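Zondley Opens a Second Listening Room, and I Can't Stop Grinning

11 October 2023

I'm Spyros Kourkoulas, I run Zondley, and I've been building loudspeakers long enough to know that dealers hate cramped demo rooms as much as I do. So we've knocked through a wall! Our second listening room in Pultum is open to dealers and press, with nine seats, decent coffee and the new Giluder floorstander playing all day.

The Giluder is the speaker we previewed in July (a few of you heard it with the wrong crossover, sorry about that). It stands 47 inches tall, sells for $2000 a pair, and ships with a seven-year warranty. I voiced it on old soul records, mostly, and my long-suffering neighbors at Kravets lent me their tube amp for the last stretch.
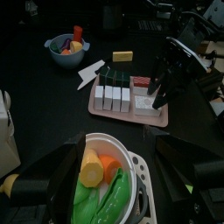 Light blue pot with toy food, pink tray alongside.

Dealers can book a morning or afternoon slot by calling the shop and asking for me. Bring your own records, the louder the better!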